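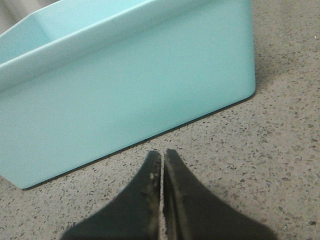

Fig. 1. An open-topped plastic bin, pale turquoise.

Home | Syllabus | Notes | Problem Sets | Office Hours
Last updated April 2021

INVENTORY AND STORAGE, UNIT 3: WHERE STUFF WAITS

Most of what a company owns is sitting still. Textbooks prefer to draw arrows between boxes, and the arrows get all the attention, but goods spend very little of their lives on an arrow. They spend it on a shelf, costing money.

Holding cost. Rent, insurance, spoilage, theft, and the interest on cash you have already turned into door hinges. Students always forget the interest. So did the founders of Plaltis, whose sad story we read in Unit 2.

Ordering cost. Every order takes somebody's time, whether it is for one hinge or a truckload. Order often and you pay for paperwork. Order rarely and you pay for shelves. The usual formula finds the point where the two costs are equal, and it assumes demand is steady, which tells you it was not written by anyone who has worked a December.

Worked case: Wosden. Wosden sells garden hardware from a single storeroom. When Magdolna Balogh took over purchasing, she found 173 item codes and a habit of reordering each one in lots of 100. Asked why 100, the staff said it was a round number. She sorted the codes by yearly sales value and found that 55 of them brought in nearly all the money. Those got a proper count every week. The rest got a two-bin system: use up the first bin, open the second, send in the card taped to its lid. Stockouts fell, and so did the number of meetings, though the second result was left out of the annual report.

Note that two-bin works only if the second bin holds enough to cover the wait for delivery. It also works only if people don't "borrow" from the second bin. Balogh's written policy on borrowing runs to a page and is not suitable for class.

Safety stock. Extra goods kept for bad weeks. Sales wants a lot of it, finance wants none, and both will tell you they are being reasonable. Your job is to put a number on the argument. See the Prasertsri tables, and please read the column headings before you email me.

Reading for next time: the Drenton case, all of it, including the appendix where the mistake is.

Problem set: redo the Wosden sort with delivery time doubled. Show your work. Hand in to Štefánia Šimko, who does not accept photographs of whiteboards.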